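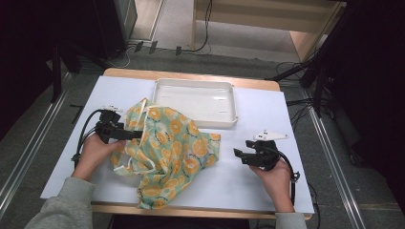 Section 4: Recording the bag-to-tray task with the Plidunlow hand grippers

Read section 3 (fitting and charging) first. This section covers one task, taking a small item out of a soft bag and standing it in a tray. It was written by Jae-in Koo and checked by Ye-seo Min, who disagrees with step 9 and has said so in the notes.

The supplier's leaflet promises that a new user will be "collecting expert data in minutes". Treat that as advertising. In our experience a new user collects a good many fumbles in minutes, and the software accepts every one of them without complaint. The steps are slower than the leaflet's and we make no apology for it.

4.1 Before you start

1. Cover the table with the white sheet and smooth it down. Both grippers must be able to see the item against a plain background.

2. Put the tray near the far edge, a little to the right of centre. Do not tape it. It is meant to move slightly between takes.

3. Lay the bag in front of you with the item inside. Crumple it differently each time. A bag folded neatly the same way for a whole session teaches the system about that one fold and very little about bags.

4. Run each cable down the outside of your wrist and off the side of the table. Check that you can reach the tray with both hands before a cable goes tight.

CAUTION: Never pull a gripper free by its cable. The connectors are the weakest part of the kit and the spares come from Ustby, who take their time.

5. Start the Nerier recorder and wait for both gripper lamps to turn green. The lamp shows that the camera is connected. It does not show that the picture is in focus, whatever the leaflet says, so look at the preview as well.

4.2 Recording a take

6. Hold both grippers open over the table and keep still while the recorder beeps twice.

7. Pinch a fold of the bag near the opening with the left gripper. Bring the right gripper in level, jaws open. Left-handed users may swap sides, but must then swap for the whole session.

8. Work the fabric back until the item shows, then close on the item's body and not on its lid. Lids are shiny and slip.

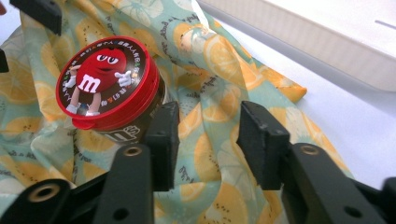
Should I delete a take in which I drop the item?

Keep it if you picked the item up again and finished the task, and mark it R for recovery. Delete it only if you stopped, or if you used your fingers.

9. Lift the item clear of the cloth, carry it to the tray and stand it upright at the left end. Let go slowly. (Min: "I would let people choose where in the tray. We are training a habit here and calling it a skill." Koo: the point is fair, but the scoring script wants it at the left end, and the script has not been changed since September.)

10. Draw both grippers back and hold still until the recorder beeps once. Takes that end with a moving hand are cut short by the software, usually at the worst place.

NOTE: Do not talk yourself into a rhythm. Once you are fast, your takes start to look alike, and a hundred copies of one movement are worth far less than the counter on the screen suggests.

4.3 How many takes

The leaflet recommends 300 takes for each task. We have not found where that number comes from. Our first set had 543, and the model trained on it did well with the bag we had used and badly with any other. The present set stands at 3,525 takes over several bags and items. It is better. We would not yet call it reliable, and anybody quoting a success rate to you should be asked which bag it was measured with.

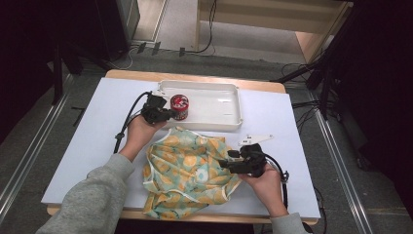

Plan on sessions of 100 takes with a proper break halfway. Wrists tire before people notice, and tired takes show a dip at the moment of release that the model will copy quite faithfully.

4.4 Checking and handing over

11. Play back every tenth take at normal speed, both gripper views together. If the two are out of step – the usual sign is one jaw closing before the other view shows it – stop and repeat the timing check in section 3.

12. Fill in the bag, the item and your initials. The Mirzaei labelling tool will offer to do this for you. It guesses the item well and the bag poorly, so type the bag in yourself.

13. Upload before you unplug anything. The progress bar reaches the end some while before the files do. Wait for the word "stored".

CAUTION: Thursday evening uploads clash with the backup and may fail without a message. Leave the recorder on and upload on the following morning.

For faults with the jaws or the linkage, go to section 6.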